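Hiebert library to lend kitchenware from June

The Hiebert branch library will begin lending plates, serving dishes and small appliances in June, head librarian Heledd Prosser said.

Cardholders may borrow up to 21 pieces at a time for two weeks. Items must come back clean, and there is a charge of 50 cents a day for late returns. The branch has 99 pieces so far, most of them donated by residents of Utell Street.

"People need a big platter once a year and have no place to keep it," Prosser said.

Donations are accepted at the side desk until 4 p.m.
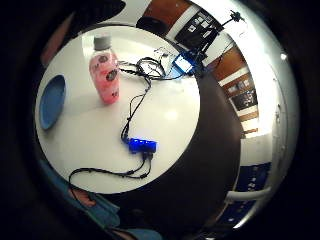 Also in town

Kenza Tawfik has been named manager of the Stusard pool.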